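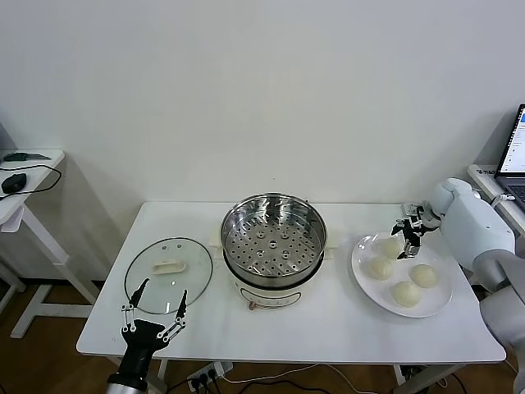

February, gone nine at night, and I've eaten far too many buns to be writing neatly.

The Vidal steamer is staying! I went back and forth on it for weeks (3695 on the price tag at Fidham, and I very nearly walked out), but it takes up hardly any room and I love the little cream handles. Dough was 300 g flour from the Nadumska bag, 2 spoons of sugar, yeast, warm milk, and then a long sulk on my part while it rose. Next time I'll let it go for over an hour, I was impatient again.
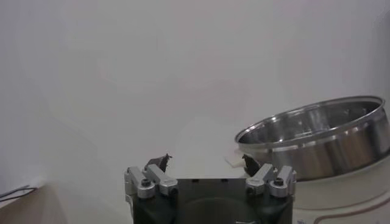 I do like having the steel part up on its white base where I can peer in, so much nicer than balancing bamboo over the old saucepan. Must remember to wipe the lid as I go, the drips leave marks on the tops. Also the big white plate is the one for buns from now on, they don't touch each other on it.

Red bean filling next, if the shop in Sastivmont has any. Need more baking paper too, and yeast!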